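Hand-Held Gripper Kits: Budget and Ordering Questions

Last updated Oct 27, 2026

What does a kit cost?
The Sedirham starter kit is $1217. It covers one hand-held gripper, the camera mount, a charger and a spare set of finger pads. Tables and task items are not included.

We want to set up several stations. Is there a bundle?
Yes. The five-station bundle is $3934. Freight to Dodstead is included, and other sites are quoted separately. Most departments put $4000 on the purchase request to leave room for small parts.

What do we need to buy for the first tasks?
Very little. A plain table, a pen and a desk organizer will get a new team through its first week. Order these from your usual office supplier and charge them to supplies, not equipment.

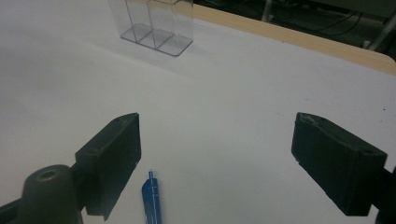 Pen and three-compartment organizer on a white table.

Does the table matter?
Any steady table at normal desk height is fine. Check the size of the top before you order, and leave space for the operator to stand on at least two sides. If you already own tables, send Ouali the measurements and they will tell you if they suit.

How often do finger pads need replacing?
Plan on one new set per station per year. Pads are sold in pairs and can be ordered without a new gripper.

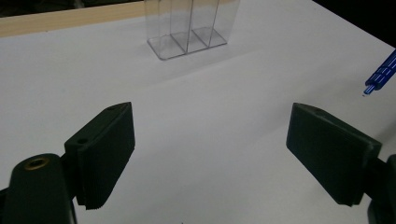
Spare parts should have their own line in the budget. Purchasing will not move money from the equipment line once the order is placed, and a late request can hold up a station until the next quarter. When you ask for pads, say which face you need. The ones with fine ridges along the gripping face, as on the left finger here, have a separate part number from the smooth ones. Threaded inserts, like the brass one in the gripper body, are replaced under the Flolell service plan and should not be ordered as spares.

When is the deadline?
Requests for the next budget year close at the end of July. Orders under the supplies limit can go in at any time.

Who approves the order?
Ayman Salem signs off on all gripper kits and service plans. Attach the quote and your station count to the request form.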